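Ticket 529: Garden planner drops plant spacing after sync
Product: Hondwood Planner, desktop
Opened by: Heriberto Chávez
Handled by: Kevin Arango
Status: Resolved

Heriberto Chávez
Hi all! First off, I love this program. I've laid out my whole community plot in it and I'm already bugging my neighbors to try it. One thing has me stuck, though. Every time I sync the desktop plan with my tablet, the spacing on my tomato rows goes back to the default. I set them at 30 inches, save, sync, and they come back at 13. The peppers and the beans are fine. It's only the tomatoes, and only in the bed I named Flandmont (after the street, long story).

Already tried: signing out and back in, restarting both devices, deleting the bed and drawing it again. Same result each time.

Kevin Arango
Thanks for the great write-up, Heriberto, and what a plot! Could you do two things for me? Open Settings, then Plan Info, and tell me the plan format number at the bottom. Then check whether the tomatoes in that bed came from the built-in plant list or from one you imported.

Heriberto Chávez
Plan format is 68. And good call on the list! The tomatoes are from an import. A friend sent me her Soltani seed list back in March and I pulled the whole thing in. The peppers and beans I picked from the built-in list.
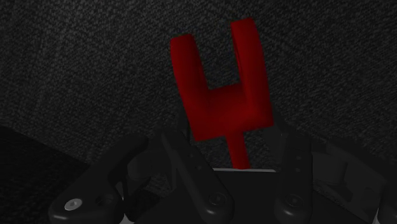
Red forked object, 3D preview, gray ground

I'd put that one on the paste tomatoes and something rounder on the cherries. Anyway! Back to the spacing.

Kevin Arango
Love the marker! It's a separate layer, so nothing you do with shapes will touch the spacing.

The import is our answer. Older seed lists carry their own spacing value, and in format 68 the sync reads that value after it reads yours, so yours gets overwritten. I made a test plan with an imported tomato and got the same thing on the first sync.

Please try this:

1. Turn off sync on the tablet.
2. On the desktop, open Plant Lists and select the Soltani list.
3. Choose Convert to Local Copy. Leave "Keep list spacing" unchecked.
4. Set your tomato rows to 30 again and save.
5. Turn sync back on and let the desktop finish before you open the tablet.

If you have other beds using that list, check those rows too before step 5.

Heriberto Chávez
It worked!! I synced, closed everything, synced again, and the tomatoes are still at 30. I did find a row of squash in the back bed using the same list, so thanks for that tip. I would have missed it completely.

One small request: could the program show a little warning when an imported list has its own spacing? I'd have figured it out much sooner.

Kevin Arango
So glad to hear it! I've passed the warning idea to the Sikon sync team with a link to this ticket, along with my test plan. Your local copy will stay as it is when you update, so there's no need to convert it again.

Closed August 10, 2023. Reply to this ticket to reopen it.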